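I am learning the concertina for three years now, and I want to write a few posts about what changed for me when I started to play with other people. It will be a thread, sorry for the length.

1/ Before, I played only at home. I had 13 tunes by memory and I thought this was a good number. Then I went to my first session at the Batista, the small bar behind the station, and they played for two hours and I knew one of them. One!

2/ And the one I knew, I knew in the wrong key. I learned it from a book in C. Everybody there plays it in G. I sat with the instrument on my knees and moved my fingers without pressing, so that it looked a little like playing.

3/ The person who helped me was Nest Gwynne. She plays fiddle and leads the slow session, on the first floor, before the fast one begins. She told me to stop bringing the book. I was a bit offended, because the book was expensive.

4/ Her method is simple. She plays a part of four bars, we play it back. Again, until it sits. Then the next four. No paper, no names of notes. If you ask "is this an F sharp?" she plays it again and looks at you.

5/ For me this was very hard. I studied music at school in my country, and there we did solfège from the first day. I could read quite well and hear quite badly. I did not know these were two different skills.

6/ It took from June until the autumn before I could catch a whole new tune in one evening. It was a simple polka, and on the way home I sang it the whole time in the tram so I would not lose it. In the morning I had the A part and no B part.

7/ So I bought a small recorder, a Prevar, second hand. I put it on the table when Nest plays the tune alone at the end. The sound is not beautiful but you hear every note. I slow it down at home to 73 percent. At lower speed the fiddle begins to sound like a sick cow. 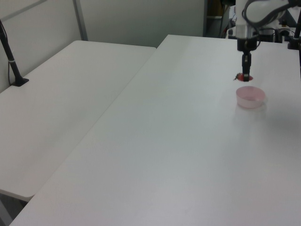

8/ Some people at the session do not like recorders, so please ask first. I asked, and two of them said they prefer not, and I switch it off when they play. It costs nothing to be polite.

9/ About the instrument. I play an Anglo with 30 buttons. On the Anglo each button gives one note when you push and another when you pull. People told me this is confusing. I found it more confusing that the same note is in several places and each player has a different opinion where you should take it.

10/ My advice, for what it is worth: choose one way for the scale of G and one for D, and stay with it for a year. I changed my fingering three times after watching videos, and each time I became worse for a month.

11/ Air is the other problem. If you have many notes on the pull, the bellows open and open and then you are standing there with your arms like someone who shows the size of a fish. There is an air button for this. I ignored it for a full year. Please use it.

12/ Now the ensemble. In September some of us from the slow session started a small group, it is called Altilus. Fiddle, flute, guitar, concertina. We had one concert in the library and next we play at the Trorico, the old cinema, where there are 40 chairs and a very good stove.

13/ In a group I had to learn to play less. In a session I try to play every note of the melody, but in Altilus the flute has the melody, and our guitarist asked me quite kindly if I could please do nothing in the first A part. Then only long notes. Then chords on the left hand in the second time.

14/ I was bored for two rehearsals. After that I began to hear what the guitar does under us, and I had never listened to it before. He changes the chord in the third bar where I always expected it in the fourth. I like it better his way.

15/ We still have a problem with endings. The fiddle slows down, the flute does not. We tried to count, we tried to nod. At the moment the rule is that everybody looks at Nest's elbow (yes, she plays with us too). If you come to the concert, you will see four people looking at an elbow.

16/ Somebody asked me in a message how much I practice. Half an hour on most days, before work, with the window closed. On weekends a little more. I start with something slow that I already know and only then the new tune. If I start with the new one I get angry and my hands get stiff.

17/ Another question was if a beginner should buy a cheap concertina. I can only tell about mine. My first had slow buttons on the left side and I thought my fingers were weak. When I borrowed a better one for a week, my fingers were suddenly fine. If you can rent, rent.

18/ The Trorico concert is tonight, November 30, 2022, doors at half past seven. We begin with the polka from the tram. I have both parts now.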